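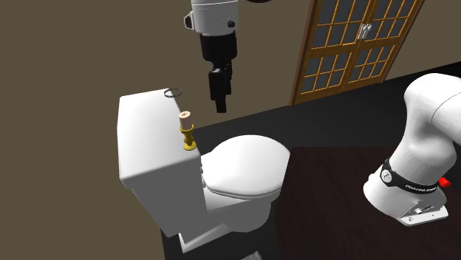

Household Water Use – Notes for Session 3
Tutor: Damian Domański

Last time we followed water from the hills to the treatment works. Now we bring it indoors, and I think this is where the subject really comes alive!

Why the flush works

Most of us pull a handle for years without wondering what happens next. A cistern is a store of water held above the bowl. Let it go all at once and the rush fills the bend behind the bowl (the trap), which starts a siphon and pulls everything over with it. When air gets in, the siphon breaks – that's the gurgle – and enough water stays behind to keep smells out of the room. No pump, no electricity, just height and a clever bend in a pipe.

Key words: cistern, float valve, trap, siphon, overflow, soil pipe.

The Bivville figures

Bivville is our case study for the rest of the course. The town has 3,115 homes, and 1,398 of them still had an older, large cistern when the Rizvi survey was done. Look at the table in your pack and work out what share of homes that is before you read on. It's a bigger slice than most people guess (a little under half), and it changes how you think about the whole town's demand.

Leaks

A worn flush valve can let water slip into the bowl day and night, often without a sound. Try the food colouring test at home: a few drops in the cistern, wait a while without flushing, then look in the bowl. Colour there means a leak. Do bring your results, I love hearing them!

For next time

Read the Judila chapter on float valves, and sketch a siphon from memory with the water levels marked. We meet on Saturday in the usual room.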